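Unit 6: Can it do the chores yet?

Short version – sort of, if the chore is small and you aren't in a hurry. Our task this week is putting fruit in a basket. A toddler can do it, between tantrums.

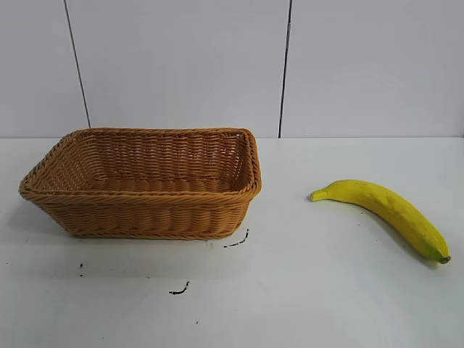
Wagner Marinho's lab handout scores 46 tries per team. Dropping the fruit from a great height counts as a miss, however stylish. Read the Pacheco chapter up to page 161 before lab, and bring your grip notes.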